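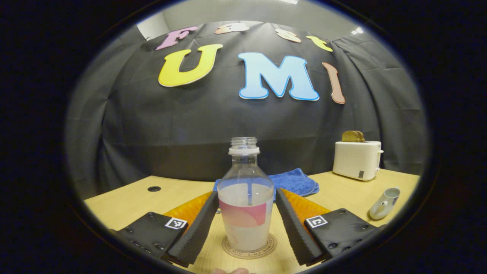 Moreira memorial book

I started making these after my uncle's funeral, when we passed round a lined exercise book for people to sign and half the pages fell out before the wake was over. He deserved better, so I made one, and then his neighbour wanted one, and now it's most of what I do!

The Moreira is my middle size. It's a sewn hardback in dark blue or grey cloth, with 441 signed entries possible if everybody keeps to their line (they won't, and the nicest ones never do). The paper is thick and cream, and it takes fountain pen without going through. There's a pocket inside the back cover for the order of service and a newspaper cutting, and a ribbon so you can keep the obituary page open on the table.

The first seven pages are for the life story. You send me the words and I set them for you – up to 900 words fits comfortably, with dates of birth and death on the title page. If you've only got the notice that went in the paper, send that and we'll work from there. I'm happy to add maiden names, nicknames, regiments, the name of the village in the old spelling, whatever matters to the family. Please get somebody else to check the proof as well as you. Two cousins caught a wrong birth year last February that I'd read past four times.

Other alphabets are fine. Yupin Intarasuk checks my Thai pages and Branislav Sokol does the Slovak, and I can ask about others if you give me a bit of notice.

Sizes
Jestia – small, soft cover, fits in a coat pocket
Moreira – as above
Illon – large, landscape, better if you want photographs stuck in

Order before noon and I'll send the proof the same evening. Once you've said yes to it, the book takes three working days, and I can't change the spelling after that, so do look at the names again. Extra copies for relatives abroad are cheaper than the first one – just say how many when you write.

Questions go to me, Wayne Després, or to Aqeel Lodhi if I'm at the bindery.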